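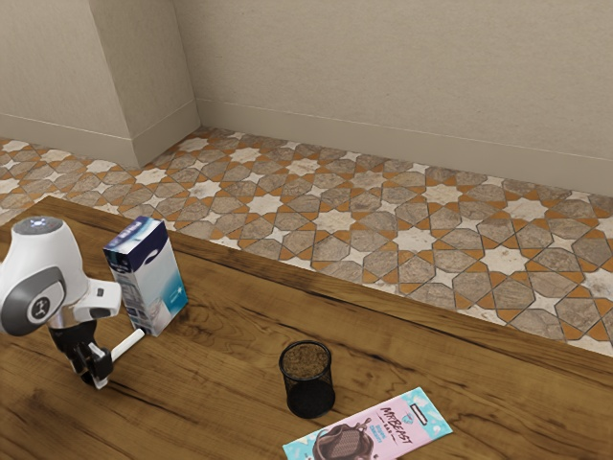

Sim, table-clearing layout: carton, mesh cup, MrBEAST wrapper. Gripper open to offers.

April, notebook 2, Lallero bench

Chore of the month is "clear the table," which my nephew can do in a minute if bribed. Budget for the arm is 192 seconds per attempt, simulated. No bribe field in the config, I checked.

Ran 40 attempts overnight on the Craddock planner. Cleared everything in 30. Before anyone upstairs gets excited: the table is always level, the light never changes and no one has spilled anything.

Failures, from the log:
- Carton mostly. Planner likes to come in high and tip it. Driltix contact settings make it slide like soap afterward.
- Wrapper. Flat things are still awful. Two fingers straight down on something lying flush with wood, what did we expect. Dwynwen wants to drag it to the table edge and pinch it there, same as she does with coins. Worth trying, but it means a push skill we don't have.
- Cup fine. Cup is always fine. Please stop putting the cup in the demo reel.

Dwynwen Prydderch also asked what "cleared" means if the carton still has milk in it. Fridge or trash? Grotach spec says "appropriate receptacle." Wrote back to Grotach asking for a list.

To do: lower carton approach, friction back to default, rerun the same seeds. Wiped down the real kitchen counter by hand while the job queued.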